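The Lelero Butcher-Block Top

Home > Tables and Tops > Workroom > Lelero

Okay, so I get asked about the Lelero more than anything else on this site, and I figured it was time to write the page properly instead of answering the same email over and over. I'm Kwabena Abubakari, I sell tables, and I've got a Lelero of my own that I eat lunch at, fix lamps on and pot plants on (sorry, Hauke).

The Lelero is a light wood top in the butcher-block style, meaning you get those long planks side by side. It's 28 inches deep and 70 inches long. We sell the top by itself or with the Jusari legs. If you've already got a base you like, just buy the top! I'd say half the people who come in do exactly that.

What I like about it

The color, mostly. A pale top makes a room feel bigger, and you can find a dropped screw on it, which I can't say for the dark walnut one I had before. It's also heavy enough that it stays put when you lean on it. My old table used to creep toward the window all day long and I'd shove it back every evening.

It's oiled at the shop before it goes out. Hauke Heitmann does the oiling and he's fussy about it, so please don't put polyurethane over the top of his work, he will find out somehow. Wipe it down with a damp cloth, dry it, and give it a fresh coat of oil when it starts looking thirsty. Mine gets one every February.

What I don't like so much

Water rings. You'll get them if you leave a wet glass out overnight. They sand out (I use 600 paper at the very end, go with the grain, take your time) but it's a chore and you have to oil the spot again afterward. If rings are going to drive you crazy, get the Atinga, it's a hard white surface and you could leave soup on it.

Also the corners are pretty square. I rounded mine over a little with a sanding block after the second bruise on my hip. You can ask for rounded corners when you order and we'll do it for 20 dollars.

Can I bolt things to it?

Yes, this is a proper work surface. Vises, lamps, shelf uprights, mounting plates, all fine. Drill a pilot hole first or you risk a split near the end of a plank. Clamps are okay too, but put a scrap of something under the jaw or it'll leave a dent, and dents are a lot harder to get out than rings.

Black hardware looks great on it, by the way. I was on the fence about that until I saw a black aluminum frame against the pale wood, and now I tell everybody to go for it.
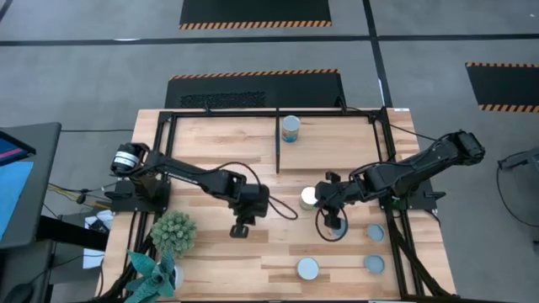

Plants are the other thing people write to me about. I keep succulents and leafy stuff on pale wood all the time and I love the green against it, but use a pot with a saucer, or at least one that doesn't drain straight onto the planks. Cikis makes little cork mats that work nicely under a pot and they don't cost much. Same goes for drink cans on a warm day, they sweat more than you'd think.

Getting it to you

The top ships flat, wrapped in cardboard with foam on the ends. Get a second person to help you carry it up the stairs, really. Let it sit in the room for a couple of days before you screw it down, especially in winter when the heat's on, and leave the screws a bit of wiggle room in their slots so the wood can move.

If it shows up with a ding, send me a note with your order number and I'll sort it out. Hauke keeps a few spares in the back of the shop.

Goes well with: Jusari legs, Cikis cork mats

Page updated 2022-02-04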